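Ticket: Fluder sync drops after 180 seconds
Opened by: Wiebke Kohlhase
Status: Pending customer

Upload to the Plurnar server stops at 180 seconds and returns error 500. Same behaviour on 2 accounts. Smaller folders finish normally.

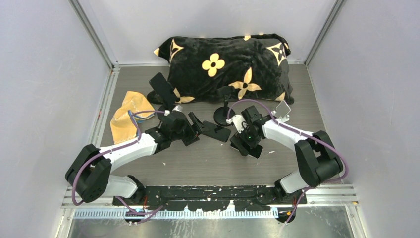 Checked the proxy log — the idle timeout was set to 180 in July and never changed back. Raised it and restarted the service. Error 500 has not come back in three test uploads.

Please retry the full folder and reply with the result.

Nattawut Yimyam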